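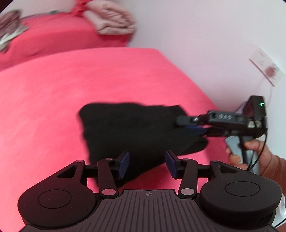

指の開き幅なんてゼロか一かで十分でしょう、開くか閉じるかしかないんだから、という感想が前回の提出シートに書いてありました。無記名だったのでお返事できないんですが、いい突っ込みなので今日はここから始めます。私も昔はそう思っていました。で、布でやられました(笑)。

第4回 開き幅の信号と、つかむ瞬間の切り出し

使うのは前回と同じJevowのログです。まだ展開していない人は、Clesham演習室の共有フォルダからコピーしておいてくださいね。土曜は演習室が閉まります。

まず開き幅 w(t) の話。硬い箱なら、指が当たったところで w がぴたっと止まるので、しきい値ひとつで「つかんだ」と言えてしまいます。ところが服だとそうはいかない。薄い布をはさむと、w は何もつかまずに閉じたときとほとんど同じ値まで下がるんです。二値にしてしまうと、この微妙な差がまるごと消えます。だから方策の出力も連続値のままにしておきましょう、というのが私の立場です。

もうひとつ、時刻のずれ。画像と開き幅は別々の経路で入ってくるので、最大80ミリ秒ずれます。ゆっくり動かしているぶんには気になりませんが、閉じる瞬間だけは効いてきます。画像ではまだ開いているのに、ラベルはもう閉じている、というペアを学習させてしまうわけです。補正はJestelのalignコマンドでできます。基準にするのは画像側の時刻。逆にすると画像を補間することになって、たいへん面倒です(去年やりました……)。

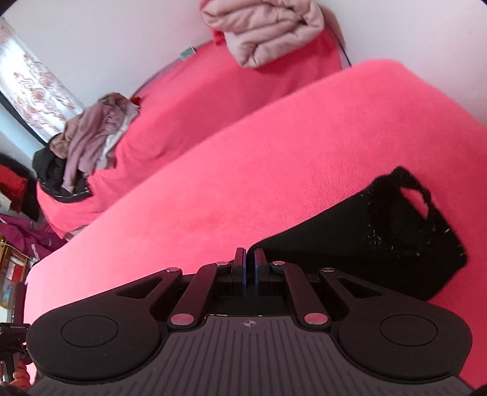

補正が済んだら、次は区間の切り出しです。私の手順は単純で、w を平滑化して、微分して、負のピークを拾って、その前後10フレームを取るだけ。平滑化の窓を広げすぎるとピークが寝てしまって、持ち直しの動作がひとつにくっつきます。逆に狭いと手の震えまで拾う。ここは波形を見ながら自分の目で決めてください。正解の値は配りません!

知覚のほうも少しだけ。手首視点だと、指先のすぐ先が自分の指で隠れます。黒い指で黒い布をつかむと、色だけの領域分割はまず境界を見失います。私が試したなかでましだったのは、グリッパ部分に固定マスクをかけておいて、残りの領域だけを見るやり方でした。本体はカメラに対して動かないのでマスクは一枚でいいんですが、リンクと指は w に応じて動きますから、そこは w を引数にしてマスクを選びます。ほら、ここでも連続値が要るでしょう? 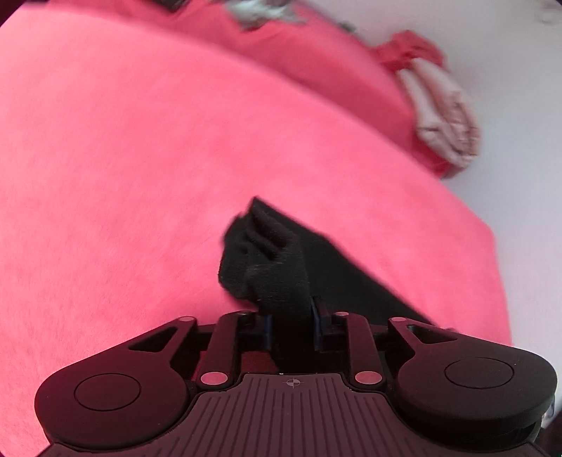 両手で扱うデータの場合は、左右の w を別々に切り出してから、最後に時間軸で突き合わせます。先に足し合わせて一本の信号にする人が毎年いるのですが、片手が離してもう片手がつかむ場面で打ち消し合って、受け渡しがきれいに消えてしまいます。これはPellegriniという古いツールの初期設定がそうなっているせいでもあるので、使う人は設定ファイルのmergeをoffにしておくこと。

演習課題
配布ログの先頭1000フレームについて、補正前と補正後の w(t) を重ねて描き、切り出した区間に印をつけてください。平滑化の窓は2種類試して、どちらを選んだか、理由も一行でいいので書くこと。うまく切れなかった区間は消さずに残しておいてください。次回はその失敗区間をみんなで見ます。

提出は講義前日の夕方5時まで。グラフの軸に単位を忘れずに。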